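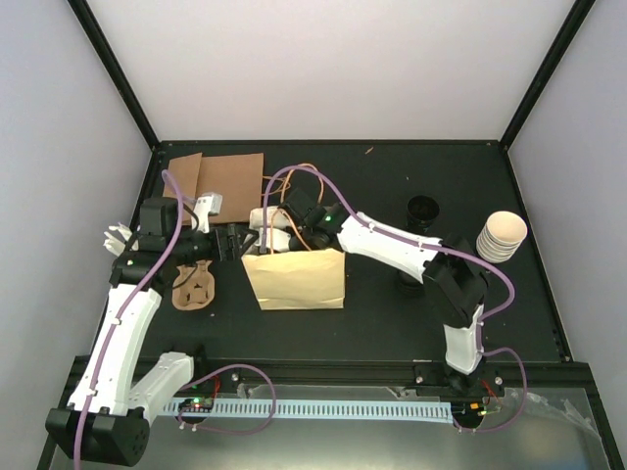 Slide 1. Two arms, one table.

Speaker notes: Finishing the story you started
Talk for the Pilach writers' evening, 7:30 p.m. Allow 25 minutes plus questions.

Slide 2. Hello

Thank Olga Veloso for the invitation and for sorting out the room. Say who I am: I write short stories, I have had 17 of them published, mostly in small magazines, and I read submissions for Rumport, which comes out every February.

Ask for hands: who has a story at home that stops halfway? Wait. Don't fill the silence.

Say that I have a folder of 87 of them. Some are one paragraph long. A few are nearly done and have been nearly done for years.

Slide 3. Where stories stop

In my own folder, most of them stop in the same place, between 500 and 700 words in. By then the opening is used up. I have a person, a place and something wrong, and now somebody has to make a decision.

Read the opening of "The Ferry Key" (printed sheet, first page only). Zuzanna comes home to Medrano to clear out her uncle's boathouse and finds a key with a stranger's name on the tag.

Stop reading at "She put it in her coat."

I left it there for four years. I knew what the key opened. I did not know why she would care.

Slide 4. Asking other people

I posted the opening online and asked where it should go. I got a lot of answers and nearly all of them were about the key. It opens a safe, it opens a boat, it opens a house where the uncle had a second family.

Those were decent ideas. I tried two of them and both drafts died within a page.

Bożena Brzozowska, who edits Rumport, wrote back with one question: "Who does she not want to phone?" I had the rest of the story that week.

Explain why I think this helped. The other answers gave me events. Hers gave me a person Zuzanna was avoiding, and the avoiding made events. She drives across town to ask a locksmith when her brother could have told her in a minute.

Pause here for water.

Slide 5. How to ask for help with a draft

Don't ask "what happens next?" People will be kind and tell you, and then you have their story.

Ask what they expect to happen. If everyone expects the same thing, you have set it up well, and you can decide whether to give it to them.

Ask where they got bored. Ask them to put a pencil mark, no comment needed.

Ask which person they want more of. With "The Ferry Key" three people said the locksmith, who had two lines. He now has a page and a half.

Mention Ryszard Czarnecka's habit of reading a draft aloud and only writing down the places where he trips. (Check with him before the talk that he doesn't mind.)

Slide 6. Endings you can test

Write the last paragraph early and badly. Mine for this story was Zuzanna throwing the key in the water. It was wrong, but it told me she had to be standing on the dock at the end, and that was enough to steer by.

Write a second ending where the opposite happens. She keeps it.

Write a third with somebody else in the room. This is the one I kept. Read it if there is time, otherwise skip to slide 7. It takes up to four minutes, so look at the clock first.

Slide 7. Exercise

Hand out the Zavard sheets. Each one has an opening by Sabine Rieger, who has given permission for us to use it tonight. A man is banging a nail into a wall at midnight and the neighbor comes to the door holding a hammer of her own.

Ten minutes. Write only the next thing somebody says. Then swap with the person on your left and write the reply.

Walk around, but don't read over shoulders.

Take three or four volunteers. If people are shy, read mine, which is on the back of my sheet.

Slide 8. Questions

Likely ones:
How long should a short story be? Rumport takes up to 4,000 words, other places differ, read the guidelines.
Do I post all my drafts online? No. Some magazines count that as published. Check first.
Did "The Ferry Key" sell? Yes, on the sixth try.

Remind them that the sign-up list for the reading group is by the door. Collect the pencils.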